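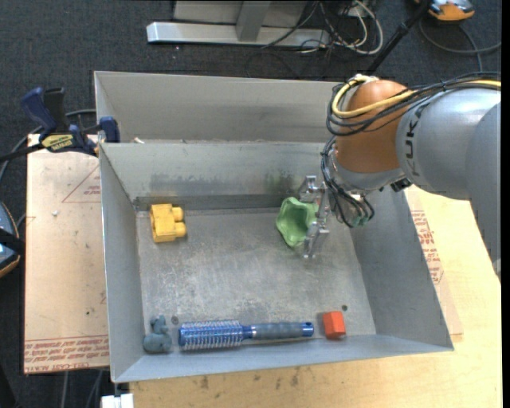

Most of the planner bugs she fixed last year began as perception bugs, Celeste Veloso told us when we asked what to put in this ad, and she wants a colleague who will read both logs.

Cania is hiring a software engineer for bin picking in Valtuncombe. You will work on grasp planning for mixed objects — toys, brushes, blocks — and on the replay tool we use to step through failed picks. The test suite has 108 recorded cases.

You need solid C++ and Python and 2 years with motion planning or 3D vision. Send a resume and a code sample to Pejman Kermani by the end of February, ref. 3487.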